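4.2 Rim grasps with flat-plate fingers

The second comparison concerns thin-walled tableware. Two finger sets were mounted in turn on the same arm: the curved Dumero set used in Section 4.1 and a pair of flat plates cut to our own drawing. The controller, the Grarisis force limit, and the wrist camera position were left unchanged. Each set was given 400 grasp attempts in the kitchen setup, with object poses drawn from the list in Appendix B. An attempt was counted as failed if the object slipped or rotated more than 27 degrees about the contact line during transport.
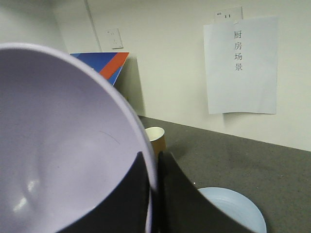
Figure 5. Wrist camera view of a bowl held at the rim by the flat-plate fingers.

Bowls were the hardest class for both sets. The curved fingers failed 34 times on bowls, mostly by rotation. The flat plates failed less often, but at close range the bowl and fingers take up a large share of the wrist view, and the placement policy has less of the counter to work with. Kurtuluş and Ngô report a similar loss of view for side grasps on the Zostine arm. We therefore repeated the placement trials with a second, fixed camera; those results are given in Section 4.3.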